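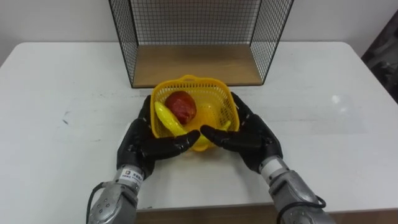
Craft room walk-through, Trevent studio, 2021-06-30
Checked by me (Jummai Ogbonna), with Pentti Ruotsalainen holding the ladder

1. Exits and walkways
Front door: OK. Opens all the way, and the new closer doesn't slam anymore (hooray!).
Back door: NEEDS WORK. The bolt sticks. I had to lean my whole hip on it, and I'm not small. Pentti is bringing graphite on his next visit.
Aisle by the kilns: OK, but the stool keeps creeping back in there. Please park it under the glaze sink when you're done, I beg you.

2. Kiln corner
Clearance to wall: OK.
Vent hose: OK, clamp snugged up a half turn.
Firing log: NOT FILLED IN for the last two firings. Musa, I love you, write it down. The controller says 448 on the firing counter and the book is way behind that.

3. Shelving and tabletops
Wire shelf on the white table: OK. I gave it a good wiggle at the top and the bottom, and the wooden boards sit flat.

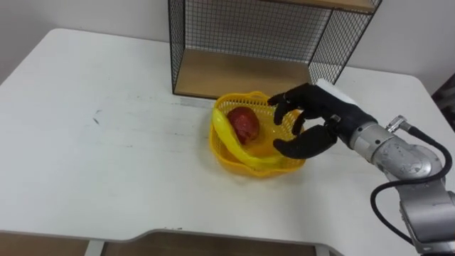
I run my palm along every shelf edge on these rounds, looking for splinters and wire ends that could snag a sleeve. Nothing to report this time. The tall bookcase by the window is another story: still not screwed to the wall, still on my list from the last walk-through. The brackets are in the drawer under the register. Heavy books go on the bottom until it's done!

4. Electrical
Outlets near the sink: OK, both tripped and reset with the test button.
Extension cords: one pulled. The orange one had a nick in the jacket, so I cut the plug off and tossed it before anybody could rescue it.
Glue gun station: OK. Stands are there, mats are there.
Room temperature at the panel: 78, a bit stuffy but fine.

5. Fire and first aid
Extinguisher by the front door: OK, needle in the green.
Extinguisher by the kilns: OK, but it was hiding behind aprons. I moved the hook.
First aid box: LOW on finger bandages and burn gel. I put in an order for a pack of 50 bandages. The eyewash bottle expires soon, so I added one of those too.
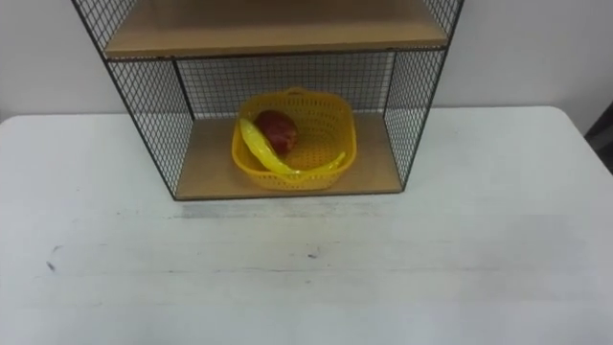

While I was at it I went through the chemical cabinet with Yetunde. Two jars had no labels. We sniffed nothing (don't ever do that) and set them aside for the hazardous waste drop-off. Everything else is labeled and upright, and the lock works if you lift the door a little.

To fix before the next walk-through
Back door bolt: Pentti
Bookcase brackets: me
Firing log: Musa
Waste drop-off: Yetunde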